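Lists > Sornlow Home Dyers > Archive > July > Re: Blotchy wool, what am I doing wrong?

Hello everyone, and hello especially to Liên, whose question I have been meaning to answer all week while my kitchen was full of wet yarn. She wrote:

> I tried the food coloring method on two skeins of Dultik worsted
> and the color grabbed in patches and left the rest nearly white.
> I used plenty of vinegar. Is it the yarn, or is it me?
> Liên Đàm

Liên, it's neither one! I think it's the vinegar going in too early. Acid is what makes the color take hold, so if the pot is already sour when the dye goes in, the first bit of wool it touches grabs everything. Soak the skein in plain lukewarm water for a good long while first (I leave mine overnight, but I'm lazy), stir the color into the bath, and only then put the wool in. Heat it gently, and add the vinegar a splash at a time.
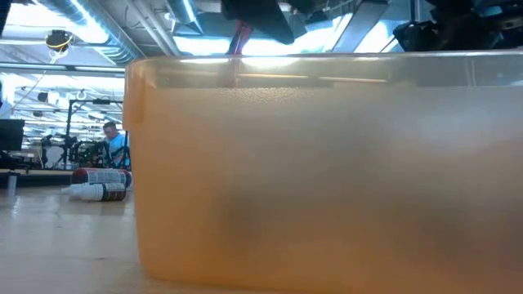

Orange plastic container

The other thing is room. I used to cram 100 grams into my smallest saucepan – my mother's, with the wobbly handle – and then wonder why the middle of the skein came out pale. Now I use the big canning pot and let the wool float around as it pleases. Keep the ties loose too, or you'll get little white bands wherever they pinch. I have a whole Marciniak cardigan with those bands across the shoulders, and I wear it anyway.

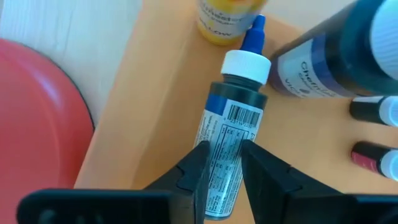 Benvinda wrote to me off-list that she gets the evenest results by turning the heat off once the water runs clear and leaving the pot alone until morning, lid on. She also says superwash drinks up color so fast that she halves the vinegar.

I've never had the patience for the overnight part, but her greens are lovelier than mine, so there you are. Purple is its own headache, by the way. The red strikes before the blue does and you end up with raspberry on one side and sky on the other. 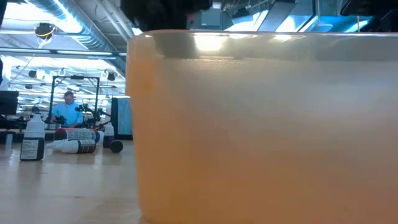

If you do end up with patches again, don't throw the skein out. Overdye it with something darker, or knit it up as it is and see how it looks in garter stitch. Write back and tell us how it goes.

Warmly,
Thomas Villa

Comments

Przemysław Grabowska: Does this work on silk blends? Mine went a sad gray.

Liên Đàm: Thank you Thomas! Soaking a skein tonight.

Recent threads
- Favau sock yarn, anyone tried it?
- Rinsing without felting
- Onion skins again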